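3.2 Phone cases and where people put them

I'll be upfront that this section started as a side question. Sushil Chaturvedi and I were supposed to be studying how people sort small household goods into trays, and phone cases were just one category out of 12. But the cases kept giving us the most interesting disagreements, so they got their own section (and, in the end, most of my March). Figure 4 has one of the orange cases, first close up with the inside facing you, then on the table with the white tray.
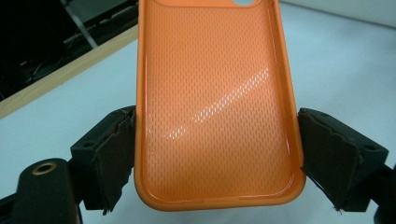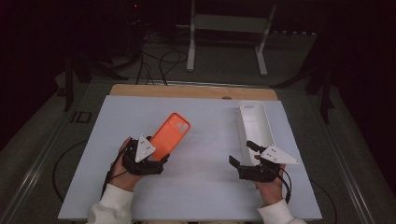 Figure 4. Orange phone case: inner side (first panel); on the tabletop with the tray (second panel).

Why does a phone case make trouble? Well, think about what it is when there's no phone in it. It's a shallow shell with a rim, a floor and a hole or two for the camera, so it has a very clear inside and outside, but it doesn't have a very clear right way up. A mug has one. A shoe has one. With a case, half of the people we talked to said it should lie on its back with the opening up, "like a little dish," and the other half wanted it face down so the rim wouldn't collect crumbs. Both groups were completely sure of themselves! Lihua Meng, who coded the interviews, ended up adding a separate label for people who changed their minds while they were explaining it to her.

The direction it points is another matter. The camera end gives a case a top, and once people notice that, they want the top to go somewhere in particular. Mostly that meant away from them, the way you'd set down a phone you were about to pick up again. In a long tray this works out nicely, because the long side of the case and the long side of the tray can run the same way. We tried a square tray early on (the Teltcombe one described in 3.1) and people fiddled with it a lot more -- they'd lay the case in straight, look at it, then turn it to the diagonal and look at it again.

Texture came up more than I expected. Several people told us they choose a case by running a thumb over the inside, and they had firm opinions about dots, ribs and plain smooth backs. I had assumed the inside was the part you see once, on the day you buy it, and then forget. Sushil says this is because I never clean mine. Fair enough.

Across all the categories we logged 1,236 placements, and 500 of those were phone cases, so I'm fairly comfortable saying the opening-up and opening-down habits are real and stay put from one session to the next. I'm much less comfortable saying why. Six people gave us a reason that had to do with scratches, which makes sense for a finished surface, but they didn't agree on which side needed protecting. We come back to that in Section 4, together with the Drikano lids, where the same split shows up in a milder form.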